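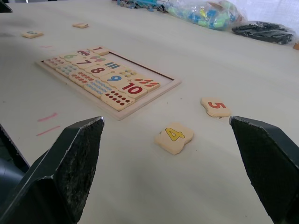 The Evangelista reading room will reopen in June following the replacement of its heating system. Hours will remain as before, with doors opening at 10 in the morning and closing at 8 in the evening.

Readers of this blog have asked about the Ginulia bequest. Cataloging of its 2356 volumes continues, and the first 2000 may now be requested at the front desk. Atlases and bound newspapers are held at Skollden and require two days' notice.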